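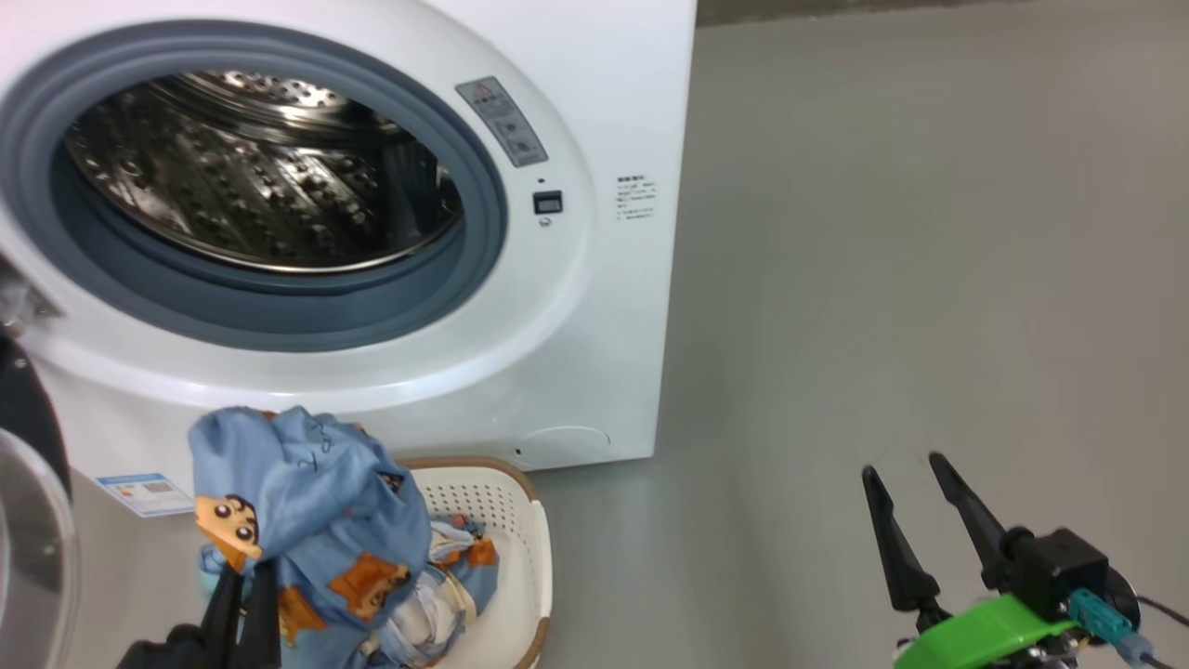
2 min read

Dagmar Šimek
12/7/23

Spent the afternoon at the open day Grivon held at its Panville site. They had a robot doing laundry, so most of this thread is about laundry. Posting in order from my notes.

The station is simple. A front loader with the door open, a white basket on the floor in front of it, and a two-armed robot. The job is to move the clothes from the basket into the drum. Folding is a separate project and was not shown.

Kids' clothes in the basket, light blue with cartoon characters on them. The left gripper takes hold of a piece and lifts it off the pile. The fingers are black, two on each hand. The right hand was empty and open at that point.

Gaëtan Texier ran the demo. He told us the pick is the hard part. A shirt in a pile has no fixed shape, and whatever is tangled with it may come up too. He would like one garment per pick but he accepts two.

I asked about the door gasket. On my machine at home a sock gets stuck in that rubber ring every other week. Texier said they have the same trouble. A sleeve catches on the fold and hangs out, and then the door will not shut. They added a second push with the fingers closed to deal with it.

Numbers, for those who asked. The team has logged 1121 loading runs on this setup since August. A run ends when the basket is empty or when someone steps in. He did not give a success rate for the full set and said he would want to sort the early runs from the later ones first.

I watched 7 runs. Five finished without help. One stopped with a garment half in the drum, and Texier pushed it in by hand and started over. In the other the robot let go too early and a shirt landed on the floor. It does not pick things up from the floor yet.

Speed: the longest run I timed took 12 minutes for one basket. I can load the same basket in under one. Armelle Hamel, who works on the planning side, said speed is not what they are tuning right now. They slow the arms down near the drum opening on purpose.

Someone behind me asked if it can start the wash. Not in this demo. No detergent, no program selection, no closing the door. Hamel said closing the door is next on the list and that the buttons come after.

The room was set up well. Plain floor, chairs at the side, and you could walk up and ask things between runs. Lionel Fleury from Rankin was there too and asked most of the good questions, including what happens with a wet load. Answer: heavier, sticks to itself, not tried enough to say anything.

Corentin Arnaud gave a short talk at the end about where this might be used. He mentioned care homes and small hotels before private homes. No price and no date. I asked for both.

There is another open day planned at the Isgate site. Registration is not open yet. I will add the link under this post when I have it.

Correction to the post about the runs: the one Texier helped with was the third, and he restarted it with a full basket, so I counted the restart as a new run.

14 comments · 38 shares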